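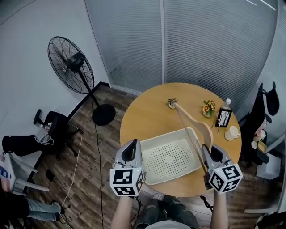
Ailbhe Ó Gríofa asked that the record show the rear gutter at Sanby was already overflowing in March, before the new downpipe was fitted, and that the earlier minutes be corrected to say so. Agreed.

1. Matters arising

The wording on the downpipe is amended as above. The request for a copy of the drain survey has been met. The survey drawing still shows the old position of the east gully, and the revised sheet is outstanding from Ní Bhriain.

2. Rear gutter and outlet

The gutter falls 18 mm over its full length, towards the outlet at the north corner. Ní Bhriain consider this adequate for the roof area but note that two brackets have dropped and water stands between them. The joint next to the outlet leaks under heavy flow. Cleaning alone will not cure it.

It was asked whether a second outlet could be added at the south end. Ní Bhriain's view is that the ground there would need a new run to the chamber, with the path lifted – a much larger job than resetting the brackets. The second outlet was not taken further.

Agreed: reset the two brackets, remake the joint, fit a leaf guard at the outlet. The gutter is to be water-tested afterwards with a hose at the south end and the result entered in the building log.

3. Quotation

Vandov have quoted 428 pounds for the work in item 2, including access by tower. The price excludes painting the fascia where the brackets are moved. A separate price for painting is to be requested, but the gutter work is not to wait for it.

Vandov can attend on a Saturday. Cars must be clear of the rear yard by 8 a.m. and the side gate left unlocked.
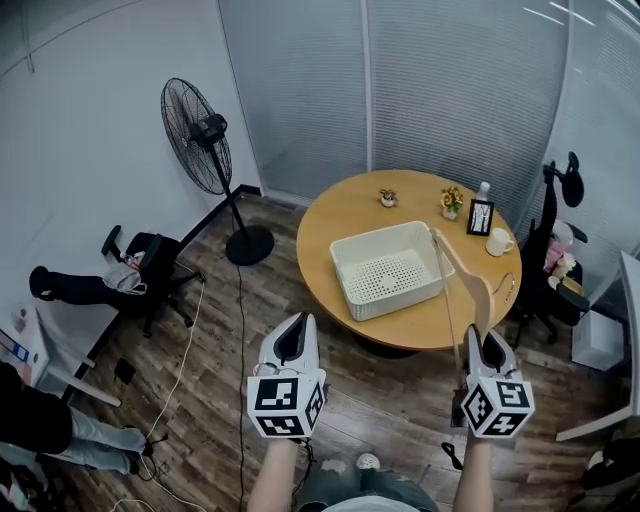
Round table with white basket, sunflowers and succulent.

4. Damp in the rear store

Readings on the inside face of the wall remain high near the floor and normal above waist height. Ó Gríofa thought the two faults should be kept apart, as the gutter could not account for the damp low down beside the door. Ground level outside stands above the inside floor at that point.

Agreed: dig one trial hole beside the door and record the depth of the damp course, if found. No plaster to be removed until the hole has been inspected. Shelving to stay clear of the wall in the meantime.

5. Actions

Ó Gríofa – accept the Vandov quotation and confirm the Saturday; ask for the painting price.
Ní Bhriain – revised drain sheet; inspection of the trial hole.

6. Any other business

The key to the meter cupboard is missing. A replacement is to be cut and tagged.

Meeting closed at 7.40 p.m.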